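Plirano folding table and Sakex tableware set
Set-up guide, section 3: Putting the table up, laying a place, clearing and folding away

Read the whole section first. Takes two minutes. Section 2 (unpacking, fitting the feet) should be done already; if not, go back.

3.1 Before you start

You need:
- the table, still folded
- a flat bit of floor, bigger than the table top by a good step on every side
- one soft cloth, one damp cloth
- the tableware: cup, fork, spoon, small deep bowl, wide shallow plate

No tools. If anything seems to need a hammer, stop, something is caught.

CAUTION: Fingers. The legs cross over each other and close like scissors. Hold the edge of the top, never the legs where they cross. Keep children well back till step 6 is done.

3.2 Opening the table

1. Lay the table face down on a rug or blanket. Not on bare tiles, the top will scratch.

2. Undo the strap. Keep it, you want it again in 3.6.

3. Pull the first pair of legs up and out until you hear the click. Then the second pair. No click means not locked. Push down and try again.

4. Check all the feet. Each one should be on tight, none split. A missing foot marks the floor and makes the table rock. Spares are bag K in the box.

5. Turn the table over. Two people is best. On your own, stand it on one edge first, then let it down slowly onto its feet. Don't drag it by the coloured trim, the trim is only pressed on and will come away in your hand.

6. Press lightly on each corner. A small rock is normal on old floors. Turn the table a quarter and try again before you start folding bits of card.

Note: weight limit for the top is 30 kg, spread out. It is not a seat and not a step.

3.3 First wipe

New tops have a thin film of dust from packing. Damp cloth, then soft cloth, always along the edge and in towards the middle. No scouring powder. No bleach on the trim, it goes pink.

The marble pattern hides crumbs and drips very well, which is nice until your sleeve finds them. Wipe even when it looks clean. Get down and look along the top towards the window, anything left on it will show up.

Wash the tableware as well before first use. Warm water, washing-up liquid, rinse, dry straight away. Steel left to drip dry gets spots.

3.4 Laying one place

Order is from the left. Do it the same way each time and you stop having to think about it.

1. Cup on the far left, upright, open end up. Back from the edge by about a hand.

2. Fork next, tines away from you. Slanting is fine, handle down towards the front edge.

3. Spoon to the right of the fork, bowl of the spoon facing up, handle running the same way as the fork's.

4. Small deep bowl behind the spoon.

5. Plate last, on the right. 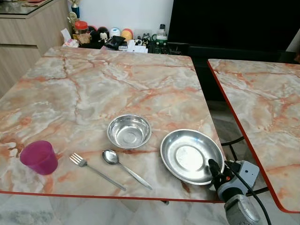

3.5 Two tables, and tables near a wall

If you have the second table, put it up the same way and stand it alongside. Leave a gap between the two. Don't butt them tight together, the trims rub and the corners catch, and whoever has to get a dropped spoon out will not thank you.

Do not lay a place across the gap. Obvious, but we get letters.

Near a wall, counter or shelf:

- Leave room to walk behind, or at least room for an arm.
- Things kept on a ledge (jars, soft toys, little ornaments) are fine where they are so long as they stay on the ledge. Anything with a loose lid, push it back a bit before serving.
- Never wedge the table against the wall to stop it rocking. Sort the rocking out, see step 6.

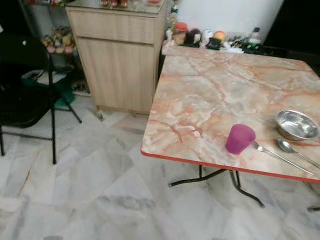 Cup and cutlery can go closer together when you're short of space. Keep the cup where you won't knock it reaching for the spoon. For a left-handed person swap the whole lot over, cup on the right, plate on the left. Check wiht them first, plenty of people don't mind either way.

Hot food: the steel bowl and plate get as hot as what's in them. Put a mat under, and hold by the rim with a cloth. The cup is for cold drinks only. Not for the oven, not for the microwave, and the steel isn't for the microwave either.

CAUTION: no pans straight from the hob on the table top. It will blister and the guarantee does not cover it.

3.6 Last check before people sit down

- Legs locked, all of them.
- Nothing hanging over the edge. The plate is the usual one, being wide. If it's close to the edge, slide it in.
- Handles not sticking out where a passing hip would catch them.
- Floor underneath clear of bags and shoes.
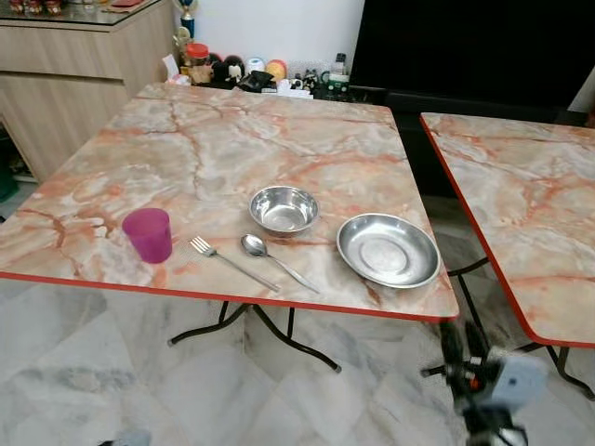

Same check again after the meal if the table is staying up. Legs get kicked.

Clearing and folding:

1. Scrape, then stack. Small bowl on the plate, fork and spoon in the bowl, cup carried seperately.

2. Wipe the top, both cloths, as 3.3.

3. Table onto its edge, then face down on the blanket.

4. Release one pair of legs, fold flat, then the other. Don't force both together.

5. Strap on. Store upright, in the dry, away from radiators.

3.7 Quick fixes

Table rocks: turn it a quarter, check feet.
Leg won't click: grit in the catch. Brush it out, no oil.
Trim lifting at a corner: warm it with your hand, press back in. If it keeps lifting, order part 348 from Jakix spares.
Cup gone cloudy: hard water. Soak in water with a splash of vinegar, rinse well.
Spots on steel: same, then dry with the soft cloth.

Tested to 2,000 openings. After that look at the catches every month or so and replace if worn.

Section 4 covers the stacking stools.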